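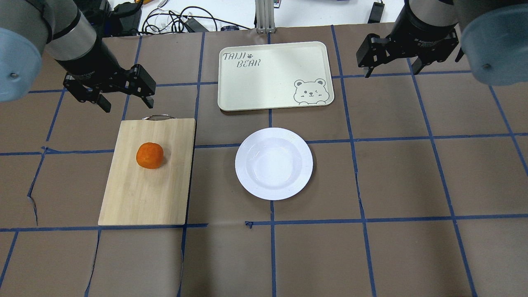

Claverholm Table Set: read me first

The set holds 142 short recordings of small kitchen things being put in their place on a covered table. The usual things are a cutting board, a plate, a tray and one piece of fruit. Each recording has its own folder, and in it there is a text file, notes.txt, with the start layout and the wished end layout.

Table

The table is covered in brown and divided with blue painter's tape. The cells are only roughly rectangular, so please do not measure from them. The covering has creases and tears. We changed it in December and the old and new sheets are marked A and B in the notes.

Things

- board: light wood, with a wire handle at one short end
- plate: round, white
- tray: cream
- fruit: mandarin in most folders, lemon in 24 of them

The fruit was bought fresh, so size and colour differ between folders.

Known problems

Folder 30 has no notes file. In 2 folders the word "left" is written from the other side of the table. I will correct this when I find the paper list.

Contact: Domenica Wallner. Layouts by Aurelio Ponce.
Last change: July 26, 2023

Comments

Jonas Mayrhofer
Is the plate the same one in A and B? Mine looks smaller in B.

Domenica Wallner
Yes, it is the same plate. The cells on sheet B are bigger.

Nélida Benítez
Thank you for the lemon folders. Could you put their numbers in the list?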